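How I Get Scratches Out of a Pale Wood Top

I used to grab the sander for every little mark (big mistake!) and ended up with dips I could feel with my palm. Now I go slow, by hand, and it takes me one evening.

Step 1: Clean it first
Warm water, a drop of dish soap, a well-wrung cloth. Go with the grain and dry it right away. I do floors the same way, only with more knee pain.

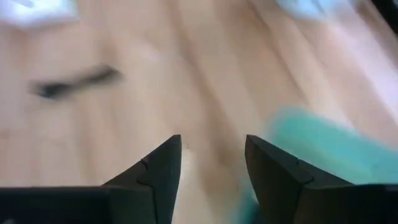
Step 2: Sand lightly
Fold a sheet of 400 grit over a cork block and make long, easy strokes along the grain. Six passes, then stop and wipe. If you can still catch the scratch with a fingernail, do six more. Please don't scrub at one spot, you'll get a shiny patch that shows forever!

Step 3: Oil it
I've been using Jotance clear oil since October and I love it. Put on 3 thin coats, overnight between each, and buff off whatever hasn't soaked in. Lay the rags out flat outside to dry, never in a pile, because oily rags can catch fire.

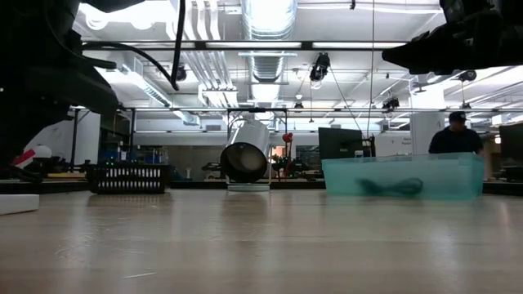

Pale wood with a few small scratches and faint streaks.

Give it 14 days before you set anything heavy or wet on it. I only waited a week once and got a lovely mug ring.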